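Bramby flat: bedroom textiles

Updated Apr 3, 2023

Gallery 3 of the Bramby set covers the soft furnishings and loose fabric in the bedroom. The earlier galleries dealt with the kitchen and the hall. Captions record pattern, colour and position only. Fibre content has been left out where no care label survives, and this applies to most of the pieces.

Entries follow the Tangen numbering used for the rest of the flat. The dark medallion print is filed under 67. Bed linen is listed separately, one entry per layer, and the curtains have their own sheet. Colours were named against the Stareo chart under daylight and may look different on an uncalibrated screen. 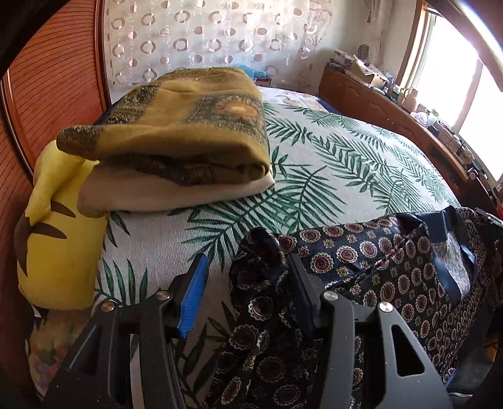

Item 67 on a white ribbed sheet printed with green palm leaves. Ground black to deep navy; medallions with dark red centres and cream scalloped borders, alternating with small gold and cream motifs. Glossy navy satin trim at the right. Folded bedding to the left. 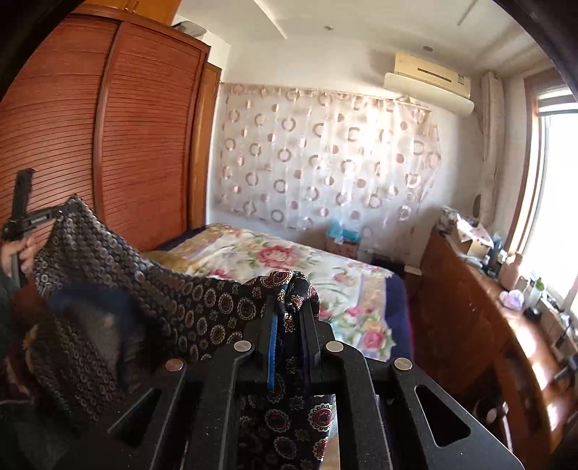 Dark medallion-printed fabric held up in front of the bed. Quilt with large pink and red roses and a wide dark blue border. Reddish-brown wooden wardrobe with slatted tambour doors; sheer curtain with brown and pink circles and rings.

How should a dark printed cotton be folded so that the creases do not show as pale lines?

Fold it with the printed side inwards, in as few folds as the shelf allows, and move the fold lines each time it is put away. Pale lines come from the dye rubbing off along a hard edge, so a loose roll is better for anything stored longer than a season. Wash inside out in cool water and dry out of direct sun.

Storage notes

Winter layers go into Hinora flat boxes in May and come out again when the heating goes on. Satin-trimmed pieces are laid on top with nothing over them. Lavender sachets are kept in the lid, clear of the cloth, as the oil can mark a light ground.

Measurements and repeat lengths for item 67 are still to be added. The wardrobe interior is covered in the next gallery.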